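Where the Data Went Wrong: Sơn Bùi on Relabeling Failed Grasps

Before Sơn Bùi worked on robot learning he repaired sewing machines in his uncle's shop. He says the two jobs have more in common than people expect. "You get a machine that skips stitches. The owner says it's the needle. You have to look at what it was sewing."

His group at Multgate published a short report in April on a method they call Tôn. When a person teleoperates a robot arm through a kitchen task and the attempt fails, most groups throw the recording away. Tôn keeps it, cuts it into short segments, and gives each segment a new label based on what the arm did in those few seconds. A failed "put the ketchup on the plate" may contain a perfectly good reach, or a good retreat.

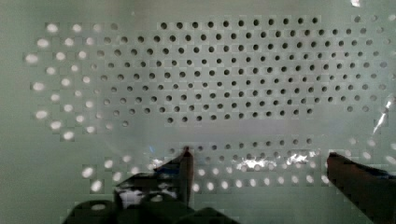 Bùi was slow to believe in it. The first version was written by Xuân Đồng, then a student, and it lost to the plain baseline on every task they tried. "She had the right idea and the wrong segment length," he said. "We were cutting at fixed times. She changed it to cut where the arm slows down, and that fixed most of it."

The comparison in the report uses 597 recorded attempts with toy food and dishes. Two policies were trained, one on the successes only and one on everything after relabeling. Each was then run 200 times, with the objects put back by hand between runs. The relabeled policy finished 14 more runs than the other.

I asked whether that was a lot. "It's a small gain," Bùi said. "I would not sell anything on it. But the data was already sitting on the disk, so it cost us a weekend of computing."
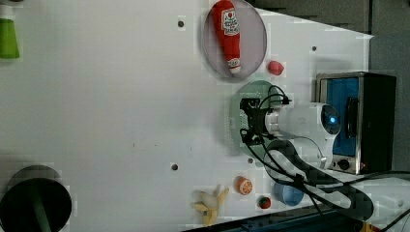 The gain was not spread evenly. Most of it came from tasks where the arm had to approach an object from an awkward side. For simple pick and place the two policies were level. Pieter Sibiya, who ran the trials, thinks the successful recordings leave out recovery. A skilled operator rarely gets into a bad position, and a policy trained on that operator has never seen one.

Sibiya is more cautious than Bùi about the result. He operated the arm for more than half of the recordings himself, and he would like to see the numbers with strangers at the controls. "I have habits," he told me. "I come in from the left. The policy comes in from the left. That's me in there." The group has asked Ánh Tô's lab at Arel to repeat the collection with new operators, using the same task list and scoring sheet.

The scoring sheet took longer to agree on than the code. An early draft had only pass and fail. The present one has a third mark, for runs where the object reaches its goal and something else on the table gets pushed. Those count as failures in the report, and Bùi expects some readers to object.
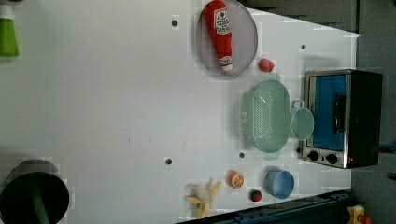

What did not work

The group also tried to have the labels written automatically, with a model called Kutex that watches the segment and proposes a phrase. It did well on reaches and badly on anything involving contact. Hiếu Lò went through the proposals and ended up rewriting so many that the team went back to labeling by hand.

"It would say 'grasps the cup' when the fingers were next to the cup," Lò said. "From one view I can see why. You need two views and you need the gripper width, and we gave it one view and nothing else."

He is now building a version that reads the finger position along with the video – he expects it to help with contact, and he does not expect it to replace a person checking the output.

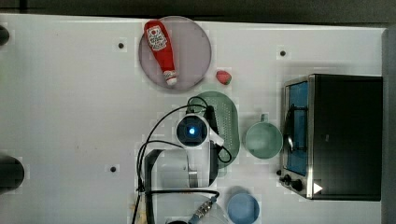 Does the method need a large set of failures to be useful?

Bùi says a modest one will do. In a smaller test they added 200 failed segments to the training set and could already measure a difference on the awkward approaches. Beyond that, the variety of the failures mattered more than the number of them. Fifty copies of the same missed grasp taught the policy very little.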